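Tuhumury Interiors | Project Gallery
Posted in December by the Clelter joinery desk
3 comments | 88 shares

Wall-hung unit with underside lighting, Sadeo apartment

The unit was drawn as two stacked elements, a main panel and a lower strip, divided by a shadow gap. Both are finished in the same warm wood-grain tone, with the grain on the main panel set vertically. The client asked for no visible handles and no floor contact, so the load goes back to the wall on a concealed steel rail. Muretti supplied the rail and the fixings.

The lighting sits on the underside of the lower strip and points down. A warm lamp was chosen over neutral white after 2 site trials in the evening. On a polished floor a colder source read gray and showed every grout line.
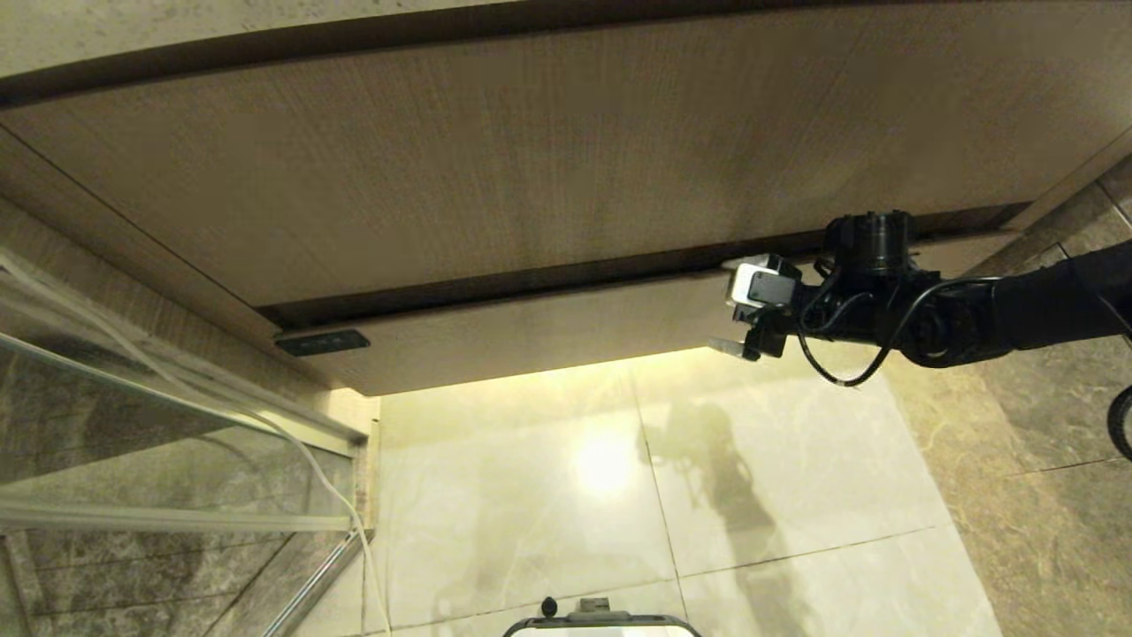 Lower strip with the underside light on, over cream marble tiles with gray veining. Small dark gray plate set flush near the left end.

The right end of the strip meets dark stone. That junction was scribed on site after the stone had been fixed, as the wall was out of plumb over the height of the unit. The gap between panel and strip was set with packers, checked at both ends and checked again once the rail had taken the full weight. Drawings for the rail are on sheet 573.

Cleaning: damp cloth, no solvent, wipe with the grain.

We use cookies to remember your settings and measure visits. Accept | Manage settings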